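Section 4. Setting Up the Work Table and Screen

Read all of section 4 before you unpack anything. Takes 20 minutes with two people, longer alone.

Applies to the Marness table (rounded corners, light top) and the Hornalov folding screen. If you bought the table without the screen go to 4.3.

4.1 Where to put it

1. Pick the spot first. Flat floor, no rug edge under a leg.

2. Leave 86 cm clear on the side you sit or stand at. Less than that and you will be bumping the wall.

3. Leave room behind for the screen. It does not stand flat like a wall, the panels need some angle to hold themselves up.

4. Keep away from radiators and direct sun. Wood tops dry out and the color shifts. Not covered by the guarantee.

CAUTION: Do not drag the table. Lift at both ends. Legs are not made for sideways load.

4.2 The screen

1. Carry it folded, strap on. Two hands.

2. Stand it up behind the table, THEN take the strap off. Not the other way around.

3. Open one panel at a time from the middle out. Fabric is ribbed top to bottom and should hang straight. If it bunches, close that panel and open again slowly.

4. Check the metal strips between the panels. All feet touching the floor. If one is up in the air, change the angle of its neighbor a little.

5. Give the top a light push. Should rock and settle. If it keeps going, panels are too flat. Fold them in more.

NOTE: Screen is for looks and for blocking a view. Do not hang bags, coats or lamps on it.

CAUTION: Fingers. The strips close together faster than you think.

4.3 First wipe of the top

New tops have packing dust on them. Do this before anything goes on.

1. Soft cloth, dry. Any clean kitchen towel or rag will do. No scouring pads.

2. Wipe along the grain, not across. Grain is faint on the pale finish so get the light from the side to see it.

3. Second pass with the cloth just damp. Wring it hard first.

4. Dry off right away. Corners too, water sits at the rounded edge.

5. Leave the cloth out on the table for now, you need it again in 4.5.

NOTE: Colored cloths can bleed the first few times. Wash separately before using a new pink or red one damp on a light top.

4.4 Putting the small things out

Don't set up the final layout yet. Get everything on the table first, loose, then sort. Quicker than it sounds.

You want:
- pen holder
- cup
- pencil box or other flat box
- marker, cap on
- the cloth from 4.3

Pen holder goes toward the back, left of center, if you write with your right hand. Mirror it if you are left handed. Stand it up now, it marks the spot for everything else. The cup can lie on its side next to it until step 2 of the next part. Flat box in front, any angle. Marker near the middle where you won't lose it. Cloth off to the left. 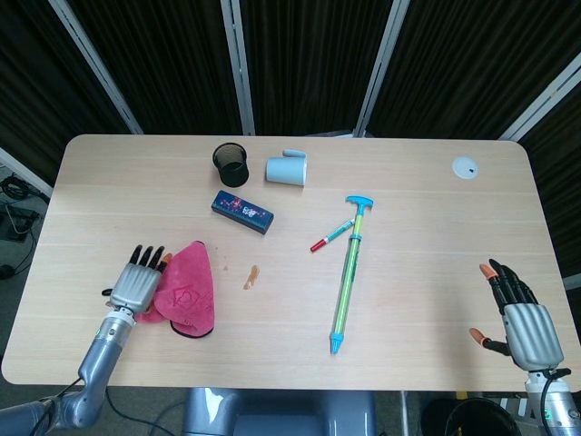
4.5 Sorting into place

1. Marker in the pen holder. Cap end up, so you can see the color. Check the cap is pushed on all the way before you drop it in.

2. Stand the cup up. Handle to the side of the hand you pick it up with. If it's for drinks keep it in front of the pen holder and never behind, reaching over pens with a full cup goes wrong sooner or later.

3. Turn the flat box square to the back edge. Leave a finger's width between box and edge so you can get it up again. Patterned side on top if it has one, the plain side scuffs less but you'll want to find it quickly.

4. Shake out the cloth. Wipe where the things were lying.

5. Fold the cloth. In half the long way, in half again, then in thirds. Border on the outside so the edges line up easy. If there is stitching or embroidery in the middle fold so it's on the inside, it snags.

6. Put the folded cloth at the left front corner or on its own shelf. Not under the cup. A damp cloth under a cup leaves a ring on the wood.

The middle of the table should now be clear. That is your work area. Keep it like that.

NOTE: Mesh pen holders let ink through. If a marker leaks you get a spot on the wood under it. Put a felt pad or a coaster underneath (Gatti pad, part 109, or cut your own).

4.6 Marks and spills

Marker, washable type: damp cloth, small circles, dry off.

Marker, permanent type: do not use nail polish remover. It takes the finish off with the ink. Try a white eraser first. Then a drop of rubbing alcohol on the cloth, test under the table where it doesnt show.

Tea or coffee: blot, dont rub. Then wipe along the grain.

Dents: small ones can be left. Bigger ones see section 7.

Pale patch after cleaning: usually moisture. Let it dry overnight before you do anything else to it.

4.7 Daily put-away

1. Pens and markers in the holder.
2. Cup to the kitchen.
3. Box shut, back edge.
4. Wipe, fold cloth.
5. Screen stays open or folded, your choice. If folded, strap on and lean it in a corner where it can't slide.

4.8 If something isn't right

Table rocks: floor first, then legs. Tighten the bolts by hand, then a quarter turn with the key. No more.

Screen leans to one side: one panel is opened wider than the rest. Even them out.

Screen fabric sagging: pull down gently at the bottom hem. If it comes loose from the strip stop there and contact the Grurkbridge service desk. Do not glue.

Pen holder tips over: too many long pens on one side. Spread them or take some out.

Cloth leaves lint: wash it once without softener.

Spare bolts, pads and straps are on the parts list, section 9. Order by part number please and not by description.

Section 4 last changed 21st December. Older printed copies have the screen steps in the wrong order, use this one.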